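Chapter 3. What changed at the packing tables

Our group chose the company Dalisay because it was in the middle of a change. It packs replacement parts for water pumps: seals, rings, small valves. The warehouse in Matanau sends out 3000 small boxes in a normal week, and until last July every one of them was filled by hand. Now two of the six tables have a robot arm. We wanted to know what this means for the people who work there, and whether it is the same as what the management expected.

We visited three times and interviewed nine workers and the shift leader, Nicanor Sarmiento. Two of the workers asked us not to record, so for them we only have written notes. Kwan-ho Kao made the transcripts, and Nyokabi Urio collected the weekly numbers from the office.

In the first full week after the start, the warehouse packed 2751 boxes, so fewer than before. Mr. Sarmiento was not surprised. He told us that the arms were slow with the thin seals, and that his people lost time by watching them. When we came the last time, the weekly number was back at 3000, but the workers did not connect this with the arms. They said that they had simply learned which parts to keep for themselves.

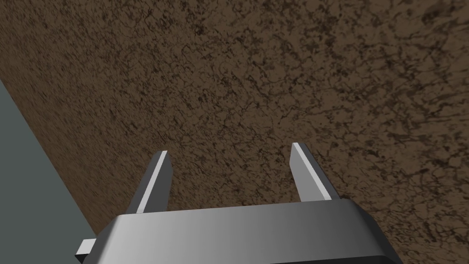 The training was the part the workers had most to say about. Dalisay bought a course from a supplier, Jirnilon, and it was done mostly in simulation, before anybody stood next to a real arm. Each person had 20 practice tasks on a computer. The idea is to understand how the gripper approaches a table and how far it must open. In the simulated view the two fingers stand wide apart over a brown, speckled surface with nothing between them, and the learner has to judge the distance from this. Gráinne Ó Súilleabháin, who has packed there for eleven years, found it difficult. "At my table I feel where the part is," she said. "On the screen I have only my eyes." Younger workers liked it more, but they also said that the practice did not prepare them for the noise in the hall.

The second change is in the talking. Before, two people shared one table and spoke during the work. At the robot tables there is one person, and this person must look at the arm and at a list. Four of our nine workers mentioned this before we asked about it. One of them now takes her break later — she wants to sit with her old table partner.

The third change is about responsibility. If a box is wrong, the customer complaint goes to the table, and the table has a person's name on it. Kha Đặng worked at the first robot table from the beginning, and he received three complaints for boxes which the arm had filled. After that he started to check each box again, although this is not in his instructions and the time for it is not planned. We think the company should either plan this time or change how complaints are recorded.

Nobody lost a job in the period we studied. The pay is the same at all six tables, and several workers thought this was not fair, but they did not agree in which direction.

Our study has limits. Dalisay has 50 employees in total and we spoke only with the day shift. The night shift uses the arms more, and we asked for permission to visit at 10 p.m., but we did not receive an answer before the report was due.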